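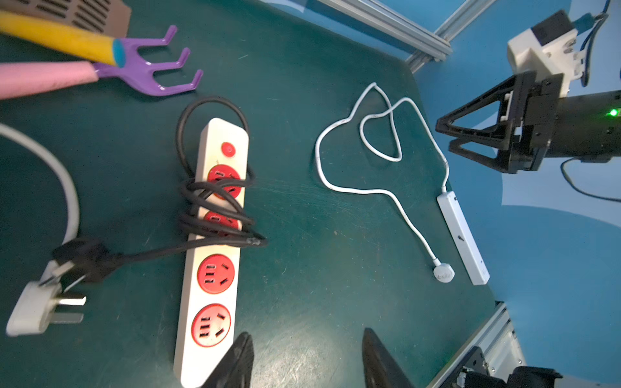 Bimari wrote in to say that every set of instructions for storing power strips starts with "coil the cable neatly", and that none of them explain what to do when the cable is already wound around the strip and knotted up with a charger lead. The complaint is fair. The procedure below starts from the tangle.

It applies to household power strips with a fixed flexible cable, plus the small charging leads that end up in the same drawer. It doesn't apply to extension reels, which have their own winding rules.

Before you start

Unplug everything at the wall. Switch the strip off at its own switch as well, but don't treat that as a substitute for unplugging. Clear a flat surface long enough to lay the longest strip out in one direction, and move garden tools and anything with tines or edges to one side. A hand rake will catch a thin cable and pull it tight.

You will need:
Hook-and-loop ties, 200 mm long, one per cable
Paper labels or masking tape, and a pen
A dry cloth
A shallow tub or drawer

Step 1. Find the plugs

Locate the plug on each cable and set it at the edge of the work surface, away from the tangle. Do this for every cable before loosening anything. Where two plugs sit side by side, trace each one back by hand a short distance so you know which cable it belongs to. Colour helps when one is black and the other white. With two white cables, put a bit of tape on one.

Step 2. Unwrap the strip

Work from the plug end. If the cable has been wound around the body of the strip, hold the cable still and turn the strip end over end through the wraps. Lifting the wraps off over the end one at a time adds a twist for each turn, and the twists collect near the point where the cable enters the housing. That point is the first to fail on most strips.

If a wrap is snug, push slack into it from the looser side. Don't pull on the plug.

Step 3. Separate the thin leads

Charging leads are lighter and kink more easily, so leave them until the heavy cable is out of the way. Wireless charging pucks should be moved with their lead, never dragged by it. Open each loop to a wide curve before passing an end through it. A puck that won't pass through a loop means the loop is too small, so widen it first.

Step 4. Inspect

Run each cable through the cloth from end to end. Feel for flat spots, cuts and stiff sections. Look at the following:
Plug pins, for bending or scorch marks
The sleeve where the cable meets the plug
The sleeve where the cable meets the strip
Socket faces, for cracks or browning around the slots

A strip that fails any of these goes to e-waste. Don't tape over damaged insulation and keep using it. Check multi-standard socket faces closely, as the slots are wider and collect more dust. Clean them dry, with the strip unplugged.

Step 5. Coil

Let the cable hang for a minute to release any remaining twist. Form loops 15 cm across for a standard strip cable. For thin charging leads, a loop the width of your palm is enough. Alternate the loops, one over and one under, so that the coil pays out without twisting. Leave a short straight section at the strip end before the first loop.

Fasten the coil with a tie at one point. Rest it beside the strip. Do not wind it around the body, which puts you back at Step 2.

Step 6. Label and store

Write the cable length and the rated load on the label, copying the load from the rating plate on the strip. Fix the label near the plug. Store strips flat with the switch facing up and nothing heavy on top of the coils. Keep charging leads in a separate section of the tub, one tie each, with any puck laid face up.

Check the ties again in June, or whenever the tub is next emptied.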